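Front entry, part two. A few of you asked what happened with the shoes after the coat hooks went up, so I'll go through it in one thread. It's mostly about a rack.

**2/**
The problem was the usual one. Shoes came off at the door and stayed where they landed. By June there was a drift of them between the door and the heater, and I tripped on it at 7 in the morning carrying a full cup of tea. Tea on the wall, tea on the mail.

**3/**
I measured the space first. I had 41 cm from the wall to where the door swings. That ruled out most of what the shops sell, including the bench with the lift-up seat that my sister keeps recommending. I like the bench. It doesn't fit.

**4/**
Looked at three options:
- a Vindent cabinet with tip-out drawers (too tall for the window sill)
- a Palside basket set (shoes end up in a heap, only now the heap has sides)
- a plain stainless steel rack, no brand on it that I could find

Got the plain one.

**5/**
Assembly was fine. The side frames come in one piece and the bars slot in. The instructions were a single drawing with no words. I put one bar in backwards and had to take the shelf apart again. Allow yourself a bit more time than the box says.

**6/**
It stands on the pale green mat with the white grid. I'd had the mat rolled up in a cupboard since we moved. The grid lines turned out handy for getting the rack square to the wall.

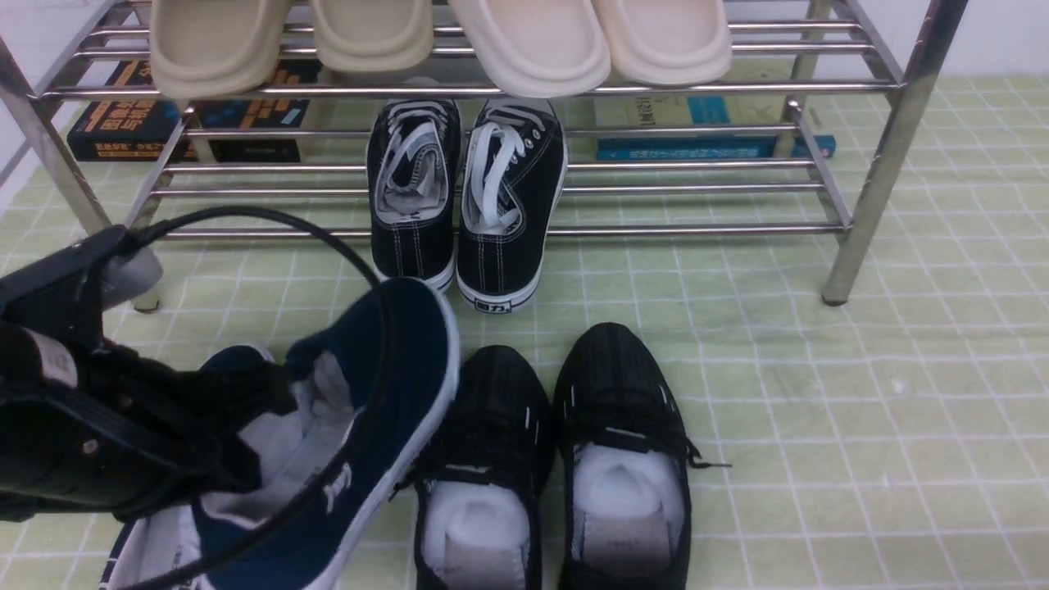

I wanted slippers up top from the start. They're what you reach for when you come in, and I don't want to bend down for them with groceries in both hands. Beige ones on the left, cream ones on the right. Everyone in the house has accepted this.

**7/**
Outdoor shoes go underneath. The rule used to be "tidy your shoes", which nobody could agree on the meaning of. Now the rule is "slippers up, shoes down". It has held so far, visitors included.

**8/**
Someone asked if the bars mark the soles. I haven't seen it. Chunky slippers sit on them without tipping. I did worry about anything with a narrow heel falling through, but we don't own much like that. If you do, look for a rack with the bars closer together, or lay a bit of board across.

**9/**
Cleaning: damp cloth, then a dry one straight after or the chrome goes streaky. I've been using the Seixas spray in the 500 mL bottle because it was already under the sink. Plain water works just as well, to be fair. Grit goes on the mat, and the mat gets shaken out over the back step.

**10/**
Yes, there are books behind the rack. They're waiting to be moved to the shelf in the hallway, and the hallway shelf is waiting for wall plugs. Kamran Farooqui, two of those are yours and you can have them back any time you like.

**11/**
On canvas shoes. We have a few pairs and I've stopped putting them through the washing machine. Laces out, brush off the dry dirt, then a soft toothbrush with dish soap on the rubber. Toothpaste is fine for scuffs on white soles but rinse it well, it dries chalky in the stitching.

**12/**
Then tuck the laces inside when you put them away. I do it loosely. Laces hanging over the edge get stood on, and they're the part that goes grey first.

**13/**
For mesh runners I stuff the collars with paper so they keep their shape. White tissue is best. I tried newspaper once on a light pair and the ink came off on the lining. Save the tissue that comes in parcels and you'll never have to buy it.

**14/**
Second question I keep getting is how much fits. Enough for daily use. Two pairs of slippers up top is comfortable. Underneath you can stand two pairs of canvas shoes next to each other. Another pair can sit out in front if they're on their way somewhere. 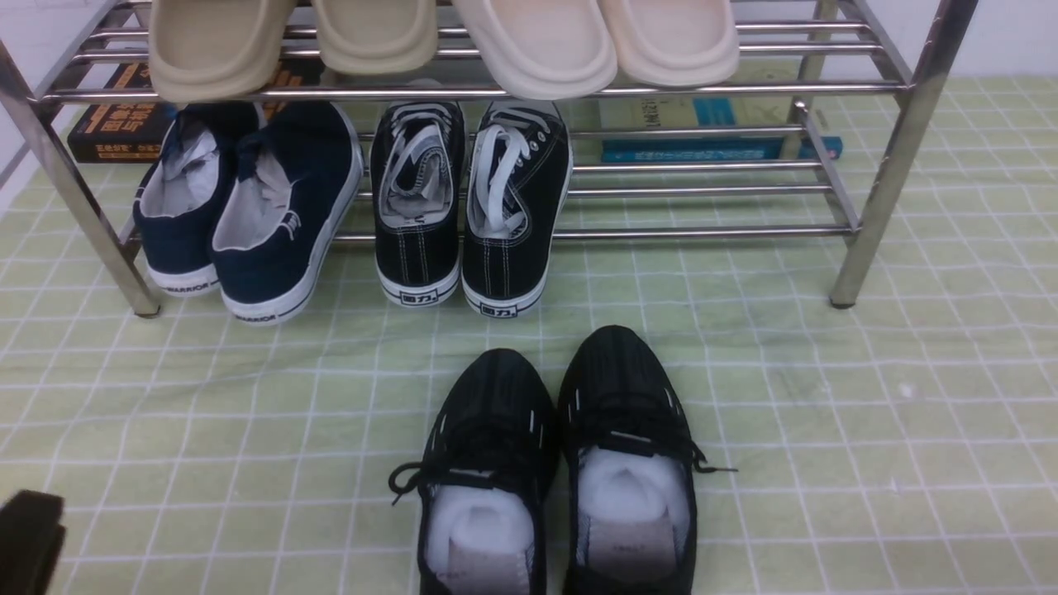
*Navy and black canvas underneath, mesh runners out front.*

**15/**
Gumboots don't fit under the shelf, before anyone asks. They live on a tray by the back door with the umbrella. Same for the kids' soccer boots, which are not coming inside until they've been knocked clean.

**16/**
Things I'd do differently: buy the felt pads at the same time as the rack. I went back to Pellbridge Hardware for them and paid $8 for a sheet, then found I didn't need them with the mat there. They've gone on the kitchen chairs.

**17/**
I also should have sorted the shoes before buying anything. Two pairs went in the donation bag and one pair had a split sole and went in the bin. Everything left is worn every week, apart from my good black ones, which are in their box in the wardrobe.

**18/**
Next up is the hallway shelf, once I find the right wall plugs. The wall is old plaster and the first ones I tried just spun. If you've hung a shelf on lath and plaster, tell me what you used.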